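Wasbridge foundry to move enamel pin and medal work into former dye house

2021-08-01

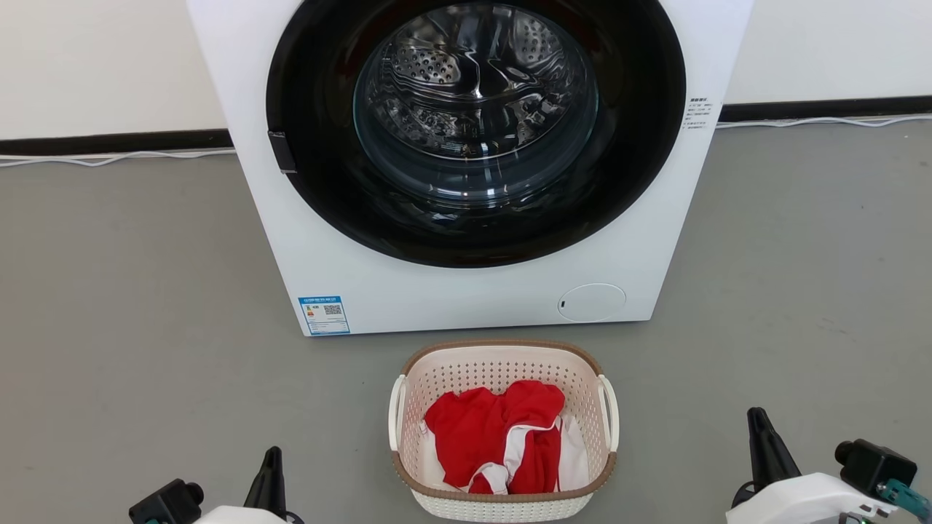

A front-loading washing machine with a black-rimmed door.

Golestani Metal Arts, a maker of cast medals, enamel pins and presentation coins, will move its finishing work into the former dye house on the east side of Wasbridge this summer, the company said.

The casting shop will stay at its present address, a short walk away. Polishing, plating, enameling and packing will all go to the new space, which the company has taken on a long lease. The first benches are already in place, and the enamel kilns are to follow once the electrical work has been signed off.

Owner Shirin Kordestani said the old shop had run out of room for custom orders.

"We were stacking trays of medals in the hallway," she said. "You can't keep a clean enamel bench next to a grinding wheel, and we were trying to."

Golestani began as a repair shop for brass lamps and door hardware. It took on its first medal order from a rowing club and gradually gave up repair work. Most of its customers now are sports leagues, fire departments, school bands and small museums. It also makes a line of belt buckles and key tags, which Kordestani described as a small part of the business.

The company employs 12 people. It plans to hire three more for the finishing shop, two of them as trainees in hand enameling. No experience is required for the trainee jobs, but applicants will be asked to do a short bench test with a brush and a practice blank.

Custom orders will be handled much as before. A customer sends a drawing or a photo of an existing piece, and the shop returns a proof for approval. After that a master pattern is cut, a mold is made and a sample is cast. The sample goes to the customer before the full run is started. Changes to lettering can be made at the proof stage without a charge. Changes after the pattern is cut are billed by the hour.

The move will bring one addition to the range. Golestani will offer a two-sided bronze medal under the name Sallia, with a raised border and a choice of four ribbon widths. The shop has been testing the design since February, and the first order, for 1,785 pieces, has been placed by the organizers of the Skorkmont hill race. Kordestani said the run would be cast in batches so that the finishing shop can be brought up to speed gradually.

Soft enamel and hard enamel pins will both remain available. Hard enamel takes longer, as each color is filled, fired and ground flat before the piece is plated. Customers who need pins for a fixed date are asked to say so when they send in the drawing.

Orders now in progress will not be affected, according to the company. Pieces that were to be picked up in person can still be collected at the casting shop until the counter at the dye house opens. The phone number and mailing address are unchanged.

The dye house had been used for storage in recent years. Its brick front and loading door will be kept. A small display of old patterns and test castings is planned for the entry, including several pieces from the shop's lamp repair days.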